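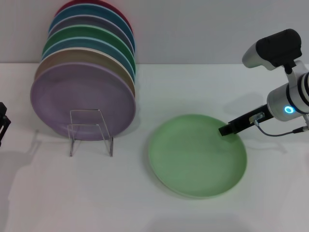 Plate racking: pick fails at the rim, student project
Forum: Manipulation and Grasping > Student Teams

ullside_t2
Posted 23rd August

Second-year project group at Ullside. The task is to take a plate lying flat on the table and put it upright in a clear acrylic stand with the others. We collect demos by teleop and train one policy for the whole sequence. The dataset is 890 episodes after filtering.

Placing is fine. Picking is the problem. The finger comes down on the rim instead of outside it, the plate slides, and the policy keeps chasing it across the table. It is worst with the light green plate. Our guess is low contrast against the white tabletop. Has anyone fixed this without changing the table?

kerf_and_shim
I doubt it's contrast. If the finger lands on top of the rim you have a height or extrinsics error. When did you last calibrate the head camera?

ullside_t2
May.

kerf_and_shim
Then do that before you touch the policy. A 3 mm offset is enough to miss a shallow rim.

Plendden
Disagree in part. We ran a similar task in our club and recalibration changed nothing, as the policy had been trained on the same bad offset and had learned it. If the camera hasn't moved between collection and evaluation, a constant error cancels out. Check whether the mount shifted. If it did, kerf is right.

What did help us was the demos. Look at how your operators approach the plate. Ours had two habits, one straight down and one sliding in low from the side, and the policy averaged them into something that hit the rim.

ullside_t2
Went through a sample. Three operators, and one of them comes in steeper than the other two. The mount has paint marks and they still line up.

Plendden
There you go. Drop the steep ones or recollect them.

kerf_and_shim
Fine, but the calibration takes 13 minutes. I would still do it and log the number.

jekevus
Is the stand clear on purpose? Depth on acrylic is poor and you will get holes in the point cloud.

ullside_t2
RGB only, no depth input. The stand came with the plates.

Ķēniņš
Has anyone asked about finger geometry? A squared tip has to get under a raised rim with almost no clearance. Print a thin wedge and half of this goes away.

Plendden
He would have to recollect everything with the new tip.

Ķēniņš
Not everything. Mix in a small batch and fine-tune.

ullside_t2
"They", we are a group. New tips are out for us, the course fixes the hardware. Recollecting the steep operator's episodes first, then calibration. Will post success rates per plate color so the contrast question gets an answer too.

kerf_and_shim
Randomize the plate order when you test. Otherwise the rack is always fullest for the same color and you can't separate the two.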